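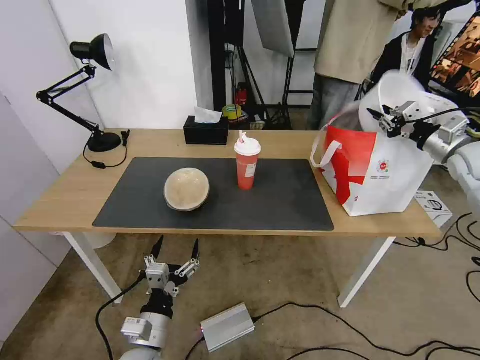
Can you pack soup in the same bag as cold drinks without ruining both?

I've just started doing Sunday-style lunch drop-offs for my neighbors (new babies, bad backs, that kind of thing) and I LOVE it, but I'm stuck on the packing. A typical order is one hot soup or noodle dish, one iced drink and something crunchy on the side. I have a stack of white paper shopping bags with rope handles, and they look so nice that I'd really like to keep using them. My drinks go in cups with a domed lid and a straw, like the red one next to the upside-down bowl, and those lids are tall, so anything I put on top squashes them. The trip is 12 minutes by bike or 30 on foot, and on the walking days the soup shows up lukewarm and the drink is mostly melted ice. Do I need two bags every time? Is there a trick with liners? I'm happy to spend a little money, just not restaurant-supply money!

Reading time: 3 minutes
Print | E-mail

Posted by Parkevow

Oh, this is such a fun problem, and I've been through all of it! I ran a soup swap out of my kitchen for two winters and the short version is yes, one bag can work, but you have to build a wall down the middle.

Get some corrugated cardboard (a cut-up shipping box is perfect) and make a divider as tall as the bag. Wrap a dish towel around the soup container and put it on one side, drink on the other. The towel does far more than you'd think. I tried foil, bubble wrap and an old wool sock, and the towel and the sock tied for first place. The sock did get some looks.

A few more things I learned:

Heat your soup container before you fill it. Boiling water, lid on, leave it while you get everything else ready, pour it out, then add the soup. This made the biggest difference of anything I did. And get that soup properly bubbling before it goes in -- "hot enough to eat" at your stove is already too cool for a half-hour walk.

Chill the cup too. Ten minutes in the freezer, and use big ice cubes if you have a tray for them. Fill right to the rim so there's less warm air in there.

Leave the straw out! Tape it to the side of the bag or tuck it down next to the divider. Every spill I ever had came up through the straw hole, and a little square of tape over that hole fixed it completely.

Noodles go in their own container, always, broth separate. They drink up everything on the way over and you end up delivering a brick. Your neighbors can tip them together at the table and it feels a bit like a restaurant, which people really enjoy.

For the crunchy thing, poke a couple of holes in the lid so the steam can get out, and set it on top of the soup side only. That solves your squashed dome.

Have fun with it. I still miss doing mine!

Posted by Nghĩa Kim

Agree with nearly all of that, especially the noodles. I'd add one caution about the paper bags. Rope handles are lovely but they're usually just knotted through the paper, and once the bottom gets damp from a cold cup the whole thing can go. Mine went on a staircase in May with a quart of chicken and rice in it. Now I put a flat piece of cardboard in the bottom with a folded paper towel on top, and I carry with one hand underneath.

For the bike I'd skip paper completely. A small insulated lunch bag for the soup, strapped down flat, and the drink in a bottle cage in a jar with a screw lid. You can always move everything into the pretty bag at the door!

If anyone you deliver to is sick or elderly, keep a cheap probe thermometer handy. Hot food should stay at 140 F or above, and if it arrives cooler than that, ask them to reheat it until it steams.

Print | E-mail

Posted by Thiele

Two bags. Life is short. My sister uses one for everything and her iced tea tastes like onions.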